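Places > Clonda > Towns > Indau

Search this encyclopedia Go Advanced

We use cookies to remember your settings. Accept Manage

Indau

Indau is a market town in the lower Grirnen valley, in the south of Clonda. It lies on the east bank of the Grirnen, 50 kilometers upstream from the river's mouth, at an elevation of 337 meters. The town is the usual starting point for trips to the Mathebula hills.

History

The settlement grew up beside a ford used by salt traders. A stone bridge replaced the ford, and the tolls collected there paid for the town walls, of which only the north gate and a short stretch near the tannery remain. The railroad arrived late and stopped on the west bank, so the newer districts are on that side. Flooding damaged the lower streets several times before the embankment was raised.

Food and drink

Indau is known in the region for barley soup, smoked trout and a flat bread baked with caraway. Most eating places are on Bridge Street and close between lunch and the evening meal. Cafes serve tea, coffee and bottled soft drinks through the afternoon. 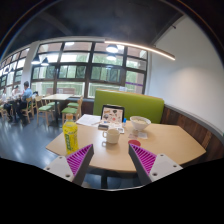
Bottled yellow drink and a cream-colored mug on a light wood table

The main market is held on Saturday in the square below the north gate. Farmers from the Mathebula villages sell cheese, honey and dried plums, and most stalls are packed up by early afternoon.

Getting there and around

Trains from the capital take five hours, with one change. Buses stop outside the station and cross the bridge to the old town every 50 minutes. The old town itself is small and easily covered on foot, though the lanes up to the gate are steep and paved with uneven stone.

Climate

Winters are cold and often foggy along the river. Summers are warm, with short storms in the late afternoon. October is usually dry and is the busiest month for walkers. Several guesthouses close after it and open again in spring.

See also: Grirnen (river); Mathebula hills; Railroads in Clonda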